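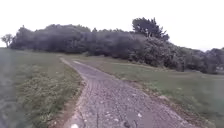 Fig. 1. Old asphalt path with a broken surface and a thin lengthwise crack.

Water and Small Roads: Notes for Unit 2
Last updated: January

These notes go together with the lecture on drainage. Please read them before the field visit to Virkinville, and bring them with you printed, as the telephone signal at the site is weak.

1. Where the water comes from

In the lecture we spoke of three sources: rain that falls directly on the surface, water that runs onto the road from higher land, and water that rises from the ground below. Students usually remember the first one and forget the last. In the clay soils between Virkinville and Pirkimthorpe the third source is the most serious in winter, when the water table stands close under the base layer for many weeks.

The annual rainfall that we use in all exercises of this unit is 700 mm. Please do not replace it with the value for your home town, as then the answers cannot be compared.

2. Crossfall and crown

A surface must have a slope to the side, so that the water leaves it by the shortest way. There are two common forms. With a crown, the middle is the highest line and water goes to both sides. With a single crossfall, the whole width leans to one side only. For a narrow path the single crossfall is easier to build and to repair, but it needs a ditch or a free edge on the low side.

For paved paths we take a crossfall of 2 percent. For gravel it must be more, because gravel is rough and holds the water back. Many older paths were built with a correct slope and lost it later, when the wheels pressed two long hollows into the surface. Water then stays in the hollows or runs along them, in the direction of the path, and the slope to the side has no more effect.

Exercise A. A path is 3 m wide with a single crossfall of 2 percent. Calculate the difference in height between the two edges. Then repeat for a width of 2.5 m. Give the answers in millimeters.

3. What happens to asphalt

Asphalt is stone held together by bitumen. With the years the bitumen becomes hard and loses its grip on the stones. First the fine material goes away, and later the bigger stones also come loose. This is called raveling. A raveled surface is rough to the hand and has many small holes in which water can stand.

Cracks are a different matter. A crack lets water go down into the base, and a wet base carries less load. If the base becomes weak, the surface above it bends more under every wheel, and more cracks follow. In cold regions there is also the frost, which makes the water in the crack expand. We will treat frost in Unit 3, so please be patient with your questions about it.

When you describe a crack in your field book, write its direction (along or across), its width, its length, and if there are plants in it. Do not write the cause. The cause is discussed afterward, in the classroom, when all groups have put their notes together.

4. Ditches and edges

An often seen mistake is a good surface with a bad edge. Grass grows at the side, catches the soil that is washed down, and after some years the edge stands higher than the road. The water cannot go out. The cure is simple and cheap: cut the raised edge away and carry the soil to another place. If it is left lying beside the cut, the next rain brings it back.

The ditch itself must have a fall along its whole length. In the Barbosa exercise from last term, 27 groups handed in a drawing, and most of the mistakes were in the outlet of the ditch. A ditch which ends in nothing is only a long pond. Please draw the outlet first and work uphill from there.

5. Culverts

Where a ditch has to pass under the road we use a pipe. The pipe must be laid deep enough that the wheels do not break it, and with enough fall that sand does not settle inside. Both ends need protection with stones, above all the lower end, where the water comes out fast and digs a hole.

The tables for pipe size are in the Jindis workbook, page 41. You need the area of the catchment and the slope of the pipe. Round up to the next size that can be bought, never down.

6. For the field visit

Each group takes a level, a tape, two staffs and a field book. Wear shoes that may become dirty. We meet at the lower parking place at 8:30 and walk from there to the first culvert. Measure the crossfall at every station before you open your lunch, as last year several groups had no time for it afterward.

The report is a maximum of four pages with one drawing. Solutions to Exercise A must be attached on a separate sheet.

Comments (2)
Shares: 0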